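Home Kits Spare Parts Workbench Notes FAQ Contact

Gear Plate Kit - Your Questions Answered

Hello, and thank you for stopping by. I'm Amândio Macedo, and I look after the Plerkum gear plate kit and the letters that come in about it. I've gathered up the questions I get most often and answered them the way I would if you'd walked into the shop, so please forgive me if I wander a little.

What do I need on my table before I open the box?

Less than you'd think! A good dark mat on a steady table will do more for you than any fancy tool. Silver gears on a white table are a misery to find, especially under a strong lamp, and on a black mat they show up right away. I like a mat big enough that my elbows rest on it too, with some bare table left behind it for the box and the instruction sheet.

Does the mat have to be a special one?

No, any flat matte one will be fine. We sell the Arnex mat because it lies down nicely after being rolled up, but if you already have a cutting mat or a desk mat, please use that and spend the money on something else. Mine has picked up its share of smudges over the years and I'm fond of every one of them.

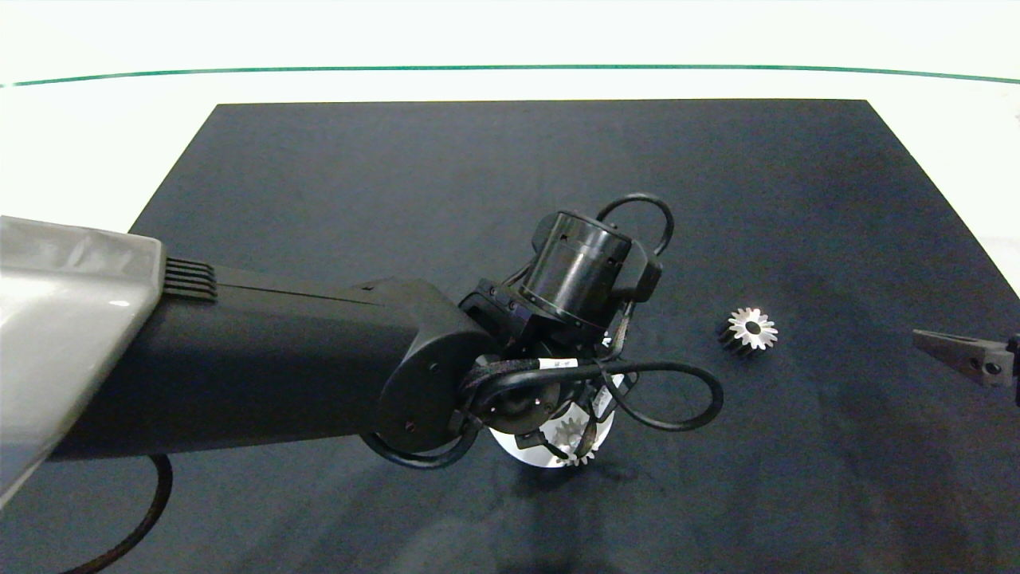

If you've just unrolled a new one, leave it overnight with a few books on the corners. A mat with a wave in it will send a small gear rolling off toward the floor, and I've spent more of my evenings under the table than I'd like to admit.

How do I handle the gears without dropping them?

Hold them by the rim or by the bore, whichever feels natural, and keep your hand low over the mat. The teeth on the spur gears are pointed enough that you'll feel them, though they won't hurt you. If your fingers are on the large side (mine are), lay the gear flat first and slide it to where you want it. Lifting is only needed for the last little hop up onto the plate.

The clear disc has fingerprints all over it. Can I clean it?

You can, and you'll probably do it more than once. A soft cloth and a drop of dish soap in lukewarm water is all I ever use on acrylic. Please keep window spray away from it, as some of those can cloud the plastic, and paper towels leave fine scratches that show up terribly when the light catches them. Pick it up by its edge afterward and you'll save yourself a second round.

Which gear goes on the plate first?

People worry about this one a great deal. Start with the tallest gear, the one with the angled teeth, and work your way around the hole from there. I set the spares off to the left side of the mat, lying flat, with a bit of space between them and the plate so I don't sweep them away with my sleeve.

Is it all right if a gear hangs over the edge of the plate?

While you're laying things out, certainly. The first layout is only there to let you look at what you have and get a feel for the sizes. Nudge things around as much as you like - nothing is fixed at that stage, and I've been known to start over 4 or 5 times with a cup of coffee in between.
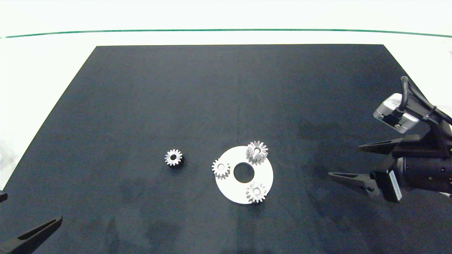
Page last changed: October 1, 2025

Why is there a big hole in the middle of the white plate?

It leaves the center open, so you can arrange the gears around it like planets and still see what you're doing. It also makes the plate easy to pick up with one finger, which my granddaughter discovered well before I did.

How old should a child be to use the kit?

We suggest 14 and up for working alone. Younger children enjoy it very much with a grown-up beside them, but the gears are small and I'd rather you were in the room.

Can I buy a single gear if I lose one?

Yes, of course. Send me a note saying which one is missing, or lay it out beside its neighbors and tell me which gap you're trying to fill. The spare gears come from Bednarek, and I usually keep some 600 of them in the drawers behind me, so there's a good chance yours is here. The run of spares that came in this March fits the older Zitness plates as well, in case you still have one of those.

Do the gears need oil?

Not for display or for practice. A wipe with a dry cloth before you put them away is plenty. If you do oil them, go easy, and do it over newspaper - oil on a dark mat leaves a patch that takes ages to fade.

11 shares 3 comments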